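Zabala (plateforme)

Zabala est une plateforme numérique de commerce et de paiement exploitée par la société Terkgate. Lancée comme simple annuaire de petites annonces, elle regroupe aujourd'hui une place de marché, un porte-monnaie électronique et un service de messagerie. Son modèle est souvent cité dans les travaux consacrés à la régulation des intermédiaires en ligne.

Histoire

Terkgate est fondée par Eduardo Sison et Consolacion Dalisay, tous deux issus du secteur des télécommunications. La première version du site accepte uniquement les annonces de particuliers et limite chaque vendeur à 799 articles. Ce plafond est supprimé lors de l'ouverture aux commerçants, qui s'accompagne d'une commission de 2 % sur les ventes.

Le porte-monnaie intégré est ajouté après le rachat de Besilon, une jeune entreprise spécialisée dans le paiement par téléphone. L'opération modifie l'équilibre du groupe — les revenus tirés des paiements dépassent ceux des annonces dès l'exercice suivant. 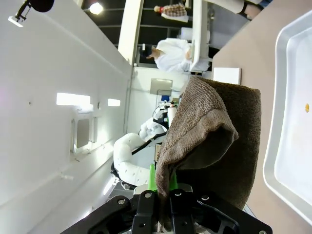 Texte de l'article : Danilo Villanueva, rédacteur, rubrique Économie numérique

Fonctionnement

L'inscription exige un numéro de téléphone vérifié. Les comptes non certifiés ne peuvent pas conserver plus de 3000 unités de crédit dans leur porte-monnaie ; les vendeurs professionnels doivent fournir un justificatif d'immatriculation. Les fonds versés par l'acheteur restent bloqués jusqu'à la confirmation de la livraison. En cas de litige, le dossier est d'abord examiné par un système automatique, puis par un agent si l'une des parties le demande.

La messagerie est liée aux transactions. Les groupes y sont limités à 2000 membres et les messages contenant des coordonnées bancaires sont filtrés.

Régulation et critiques

Des associations de commerçants reprochent à Terkgate de favoriser dans les résultats de recherche les vendeurs qui utilisent son propre service de paiement. L'entreprise reconnaît que le mode de règlement entre dans le classement, mais en conteste le poids. La juriste Lacey Garside y voit un cas classique de vente liée, difficile à traiter avec les outils habituels du droit de la concurrence. Kenneth Catacutan, économiste, estime au contraire que l'intégration a réduit la fraude.

Un service concurrent, Trallunlow, a demandé l'accès à l'interface de paiement de Zabala. La demande a été refusée, puis partiellement acceptée pour les virements entre particuliers.

Dernière modification : 6 octobre 2018

14 partages · 2 commentaires
Contact | © Tous droits réservés | Haut de page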